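Making a practice board for learning PC assembly

I put off building my own computer for years. The part that scared me was the processor, because every guide says "gently" and then moves on! So before I touched the real parts I made myself a practice board, and I've now dropped a chip on it more times than I want to admit. The drawings I used are the free Piten set, but any simple layout works.

What you need

A flat gray plastic board with raised shapes for the sockets and slots
An old processor and a dead memory stick (I paid $22 for both, used)
Something solid to hold the board upright
Good light, and a lot of it

Step 1: Stand the board up

Most people practice flat on a table, and that's fine for day one. I like it upright, though (mine goes against a wall of slotted aluminum panels), so you get used to reaching in at an awkward angle. Put the memory stick in first, in the low slot near the bottom left, and get it out of the way. 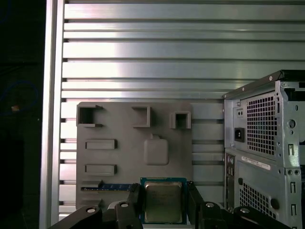

Step 2: Hold the chip by its edges

Keep the silver lid facing you and touch only the sides. The little gold contacts run close to the border, so go slow. Bring it up to the big rounded square in the middle of the board, check that it's straight, and back off again. Do that until it's boring. I did 40 rounds the first evening and my wrist let me know about it.

Step 3: Move to an open case

Now it gets tighter. You've got a metal tray with raised bits sticking up, a drive bracket off to one side, and a lot less room for whatever is holding the chip. Come in over the tray, keep a firm grip on opposite sides, and if the chip tips, straighten it before you go any lower. 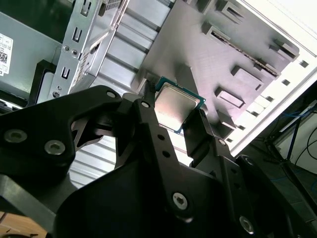
Processor held at a slant over the gray tray, silver side up.

If you keep bumping the drive bracket, turn the whole case a quarter turn and try again. It felt silly and it helped me a ton.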